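Simulated driving runs: how many examples per crossing before I'm just collecting duplicates?

Posted in Simulation and Synthetic Data
Asked by kerbside_mo

I'm putting together a set of examples for a small sidewalk delivery robot that has to decide when to cross a road and when to keep rolling along the footpath. Everything so far is out of a simulated downtown called Stutville, which came with the Stirel package we licensed in March. I drive by hand with a gamepad and the logger saves the view and my steering at every tick. The network is then trained to copy me.

At the moment I have 664 runs. They sound like a lot, but they come from only 13 street corners, and most of them start from nearly the same spot on the kerb. A typical crossing start looks like the one below, facing straight down the zebra bars with the stone building on the other side.

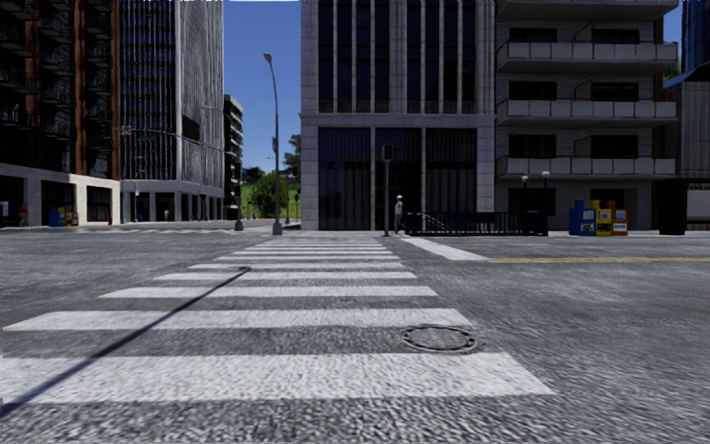
Start of a crossing run, Stutville, manhole cover right of centre.

The trained model does well on those 13 corners. On corners I held out, it drifts. It will line up with the crosswalk, get partway over and then start bending to one side. My guess was that it had learned to follow the long shadows, since I'd left the sun at the same setting for every recording, but I changed the sun for 53 new runs and the drift is only a little better.

What I'd like to know:

Is there a sensible number of runs per corner, or is that the wrong way to look at it?

Should I be recording my own mistakes and recoveries, or keep the set clean? I've been deleting any run where I wandered off the bars.

Do the footpath stretches between crossings need to be in the same set? I have plenty of them. They're mostly a blank wall on one side, paving and one or two people a long way off, and I drive dead straight. I've been leaving them out because they seemed like filler.

The camera is mounted very low, if that matters. The robot is only knee high.
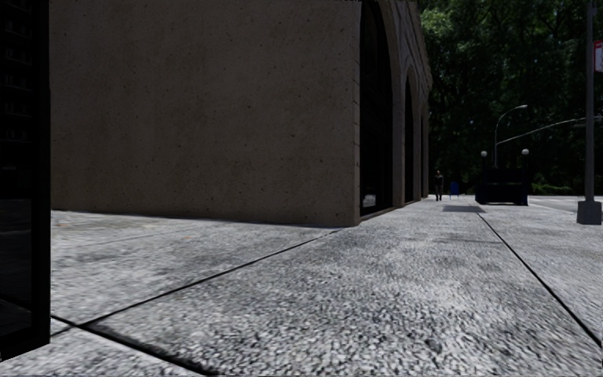

Jyoti Thakur
Put the footpath stretches back in. I made the same call on a project called Dromdale and it cost us a month. If the only thing the model ever sees is crossings, it has no examples of what ordinary travel looks like, and every bit of paving gets treated as something to steer about. You don't need all of them. We kept one straight stretch for each crossing and threw the rest away.

On your drift, I'd look at the deleted runs before I looked at the sun. If you only keep runs where you stayed on the bars, the network never sees the view from a metre off the line with a correction attached to it. The first small error puts it somewhere it has no example for, and the next error is bigger. That's the usual trouble with copying a driver, and more clean runs won't cure it.

What worked for us:

Start the run off to one side, or turned 10 or 20 degrees away, and record only the drive back. Don't record yourself making the mistake, or it will copy that too. If your logger can't start late, mark the tick where the recovery begins and trim everything before it.

Once you have a first model, let it drive and take over when it goes wrong. Save your part. Those examples come from exactly the places it gets lost, so they're worth far more than another batch from the kerb.

Hold out whole corners for testing and never let a single run from them leak into training. Sounds like you're doing this already, which is good.

As for a number, I wouldn't set one per corner. Seventeen varied starts on a corner did more for us than the hundreds we had from one starting point. If you can choose between a new corner and more runs on an old one, take the new corner.

Low camera matters a fair bit. The paving right in front takes up so much of the view that joints and speckle can swamp everything else. Try cropping the bottom part off for one training run and compare. It's a cheap test.

bansal_fan_88
Just get more data. We use Bansal for labelling and never had this problem. Also check your gamepad for stick drift, mine pulled left a bit and the model learned it perfectly.

grader_pete
The stick suggestion above is worth ten minutes. Plot your steering values for the straight footpath stretches and see if the average sits at zero. If it doesn't, subtract the offset from the lot and retrain before you record anything new.

I'd add one thing to Jyoti's answer. Vary the sun and the starting position together, in the same runs. If all 53 of your new sun settings were recorded from the old spot on the kerb, you've changed the light and left the geometry alone, so I wouldn't rule the shadows in or out on that. Have the script pick both at random before each run and write the values into the log, so you can sort the failures by them later.

Comment from kerbside_mo
Thanks all. Plotted the steering and the average is slightly left of zero, so that's getting fixed first. I still have the deleted runs on a backup drive and will trim the recoveries out of them on Saturday. The logger can't start late, so it'll be the marking method.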